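Research archive > Household Studies > Working papers > Section 3

We use cookies to remember your reading preferences. Accept | Manage settings

3. Laying out garments before folding

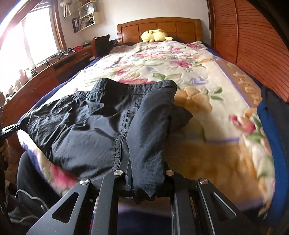 Figure 3. Dark trousers spread at an angle on a floral blanket, waistband towards the far end of the bed.

3.1 Surface and starting position

Folding at home is seldom done on a table. Of the 49 households that returned the Salirwood diary, most named the bed as the usual place for sorting and folding clean clothes. A bed offers a large area at a convenient height for a seated or kneeling person, but it is soft, and a thick blanket adds friction beneath the cloth. A garment drawn across such a surface tends to bunch in the direction of travel, and creases formed early are often carried into the finished fold.

We therefore treat laying out as a separate stage from folding. It begins when the garment is put down and ends when both legs, or both sleeves, can be told apart and the main seams lie without twisting. Kalniņš used the same division in his earlier notes on shirts, and we keep his terms where they apply.

3.2 Trousers with a gathered waist

Trousers with a gathered waistband were harder to lay out than those with a flat one. The gathers shorten the top edge, so that the cloth below is wider than the band that holds it. When the garment is put down, the surplus has to go somewhere. In Figure 3 the waistband dips in the middle and rises into rounded folds at either end, and the cloth on the left is heavily creased, with ridges running out from the far left corner, where it is drawn to a point. The area lower down is smoother. A double-stitched seam beside it is puckered, a feature that we recorded separately from creasing, as puckering is fixed by the stitching and can't be removed by spreading.

Corners were scored next. A corner was marked "free" if it projected from under another layer and could be held without lifting that layer. The dark corner resting over the orange flower in Figure 3 was scored as free. Corners hidden beneath a fold were marked "covered", whatever their distance from the edge.

3.3 Contrast with the bedding

Patterned bedding affected the scoring less than expected. Dark cloth on a cream ground gave a clear outline, even where the print was large. Dark cloth on dark bedding did not, and 19 records were set aside for this reason. Within a dark garment the difficulty is of another kind: the outer edge is plain to see, but overlapping layers share one colour and must be separated by texture or by the line of a seam.

3.4 Scoring

Each record was scored by 2 readers using the Lepik sheet, which gives a garment a value from zero (crumpled) to 3 (flat, all main seams visible). Where the readers differed, the lower value was kept. The sheet makes no allowance for garments laid at an angle to the bed, and we did not add one. Angle is noted in the margin and is taken up again in Section 4 with the folding sequences.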